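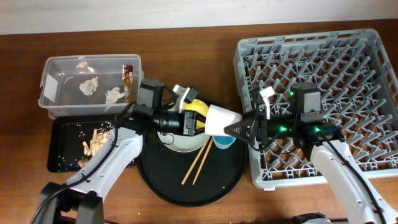
Could you please put the money first this time, Siham Zaki wrote back after my last report, and also tell us whether the Kumsa route is ever going to stand on its own feet, or whether we should stop asking.

Fair enough! Money first, then Kumsa, then everything else.

Money

We've spent $3,705 of the second installment. The biggest piece went to the repair on the Draveck (the in-vessel composter, for anyone reading who wasn't around when we bought it), and most of the rest went to diesel, liners, and the new lids. The lids were not in the budget. I moved money over from the signage line to cover them, which I mentioned to you on the phone in May but never put in writing, so now it's in writing. The old lids cracked over the winter and the raccoons figured it out before I did.

I haven't touched the line for lab testing. The lab we wanted has a long wait for new customers, and our first batch of finished compost wasn't cured enough to be worth sending anyway. I'd like to carry that money into the next period if you're okay with it. Let me know either way and I'll fix the spreadsheet.

Kumsa

So, Kumsa. When I wrote the application I thought the Kumsa side of town would be our easy route, with all those apartment buildings close together and all that takeout. What I didn't think about was stairs and parking. Trí Lương drives that route, and he was spending more time looking for a place to leave the truck than he was picking up buckets. For the first few weeks it was pretty grim and I did wonder if we'd made a mistake.

Two things have helped. We moved pickup to 5:30 in the morning, before the delivery vans get there, and we stopped going door to door. Each building now has one locked cart near the trash room, and people get a code when they sign up. There was some grumbling about the code (it's four digits, people!) and then there wasn't.

We have 154 households signed up in Kumsa now. Will it pay for itself? Not this year. If sign-ups keep coming in the way they have since spring, I think the fees would cover Trí's hours and the fuel by the end of next year, but they still wouldn't cover a share of the machine. I'd love to give you a better answer. I'd keep it going, because the material from Kumsa is some of the best we get — lots of fruit and vegetable peels, coffee grounds, leftover rice — and it balances out the bread and pastry we get from the bakeries, which goes to glue if you run too much of it at once.

The composter

The Draveck was down for most of March. The drive chain jumped off and bent one of the paddles on the way, and the replacement paddle came from the wrong model. Then the right one came and the bolts were wrong. I learned a lot about bolts. While it was down we hauled everything to the county site and paid their gate fee, and you'll see that in the spreadsheet as the ugly lump in the third column.

It's been running fine since. I check temperature twice a day and write it on the clipboard, and Trí puts it in the computer when my handwriting allows. We had one stretch where the load wouldn't heat up at all, and I spent a long evening blaming the machine. It was too wet. We'd run low on wood chips and I'd been stretching them, and you can't stretch them. A tree service out on the highway now drops off chips whenever they're working nearby, free, and I've stopped being stingy.

Contamination

This is the part I was most nervous about last year and it's still the part I complain about most at home. Wrappers are the big one. Chip bags, candy wrappers, the little stickers off fruit, sauce packets, those "compostable" forks that come out of our machine looking exactly the way they went in. Paper napkins are fine with us and I wish more people believed it, since we find them in the trash cans next to our carts all the time while the sauce packets sail right in.

We tried a long list on the cart, with little drawings. I was proud of that list! I don't think a single person read it. The new sticker says FOOD AND NAPKINS in big letters and nothing else, in English and Vietnamese, with Arabic coming as soon as Siham has looked over my draft. (Siham, it's in your inbox. Sorry about the formatting.) Sorting at our end goes faster now, although I haven't timed it properly and I don't want to give you a number I made up in the truck.

Restaurants have been better than homes. The Danetti kitchen is our star. They scrape plates into one tub and keep the trash in another, and the dishwashers took it on themselves without any training from me. I asked if I could bring other kitchens over to see how they do it and they said yes, as long as it isn't lunchtime. Two places have gone so far. One of them signed up and the other one is thinking about it, which I'm guessing is a no.

Where it all goes

We gave away 1,024 bags of finished compost this period, mostly at the Filutach gardens on pickup mornings. I'd planned on two giveaways and we ended up doing four, as the first one ran out before ten and I had some very disappointed tomato growers in line. We now do one bag per person until everyone's been through once.

A few people have asked to buy it by the yard. I've been saying no until we have a lab result I can show them. I don't think it's bad compost, I've got it all over my own beans, but I'd want to see the salt numbers before anyone puts a truckload of it on a lawn.

What's next

The second cart for the building on the corner lot in Kumsa, which overflows every single week. A better scale, as the current one drifts when it's cold and I don't trust the winter weights at all. I've marked those rows in gray so you don't quote them anywhere. I'd also like to get into the middle school cafeteria in the fall. I've had one good meeting there and one where they forgot I was coming, so put that down as a maybe.

One more ask. The truck needs tires before the weather turns, and I have eight months left on a budget that doesn't have tires in it. Could we talk about moving what's left of signage? I can send quotes from two shops. Mornings are bad for calls with the new pickup time, but any time after one works, and Trí can cover the yard if you'd rather come out and see it.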